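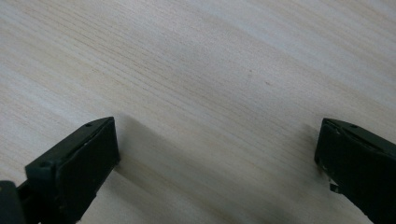 Fledeo Tracker FAQ

What does Fledeo do?
It reads wrist-camera video from a hand-held gripper and works out where the gripper went and how wide the jaws were. Your planner gets a clean path. You get your evenings back, in theory.

Why does tracking drift over a bare tabletop?
Pale wood grain is a lot of nearly identical lines going the same way, and the tracker will happily match one to its neighbor. A speck helps, but one speck is not a map. Lower the feature threshold a little, or put something with corners on the table.

Can I mask out the fingers?
Please do. They move with the camera, so an unmasked finger votes very confidently that you are standing still. Draw the mask with the jaws wide open, then again closed, and save both in the same profile. 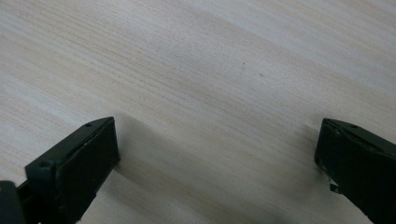

Jaws open over bare wood, with the shadow between the fingers.

Does the mask cover shadows too?
No. Shadows get their own setting, shadow_reject, and it ships turned off because Hậu Cù and Vy Hoàng could not agree on a default. Try 2 first. At 3 it starts rejecting dark objects, including ones you wanted to pick up.

How many features should I ask for?
The cap is 3,000 per image. Asking for more gets you 3,000 and a line in the log.

The width reads 28 mm with the jaws shut. Is that bad?
Yes. Run the width calibration again, and this time close the jaws when it asks.

Does it work with the Sturley planner?
Yes, through the export plugin. Gripper width is a separate channel and you have to tick the box for it. The box is on the second tab, for reasons lost to history.

When is live mode coming?
December. We didn't say which one.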